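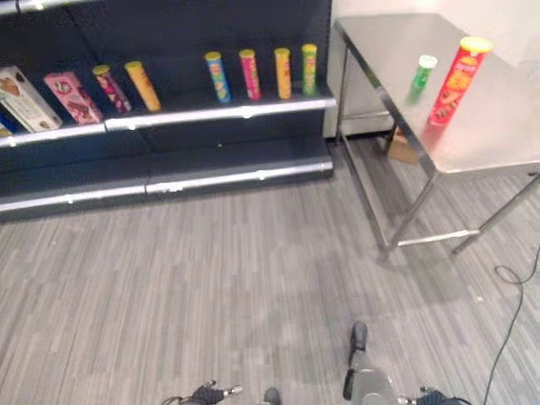
Cường Triệu would like it noted that a crisp can will stand up perfectly well if the shelf under it is level, and that most complaints about leaning stock are complaints about feet. He is right, so begin with the feet.

4.2 Loading the Nistura shelf unit

1. Turn each adjustable foot until the unit stops rocking. Carpet counts as a floor, though a treacherous one.
2. Push the front rail down until it clicks. If it doesn't click, it isn't on.
3. Put boxes at one end and cans at the other. Mixed together, they lean on each other like guests at a wedding.
4. Stand cans with the lids up, labels forward, a finger's width apart.

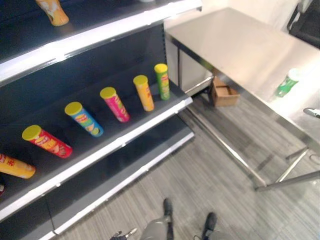 Fig. 6. Cans on their sides, lids to the front.

Note: Cans may be stored lying down. They will also roll, given any excuse, so fit the Treson divider (part 927) between them.

5. Keep spare stock on a table beside the unit and fill gaps from there, one can at a time. Armfuls are quicker right up to the moment they aren't.

CAUTION: Do not catch a falling can with your knee.

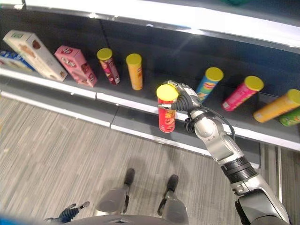 One reader of the previous edition wrote in to say that straightening a tilted can always tips the next one. Start from the end furthest from the boxes, then, and work back — slowly. Cans that still lean after 2 attempts should be taken off and the shelf checked again (see step 1, which you skipped).

Related sections
4.1 Fitting the back panel
4.3 Price rails and ticket strips
4.4 Ung side brackets
5.1 Cleaning steel tables
Arkell spare parts list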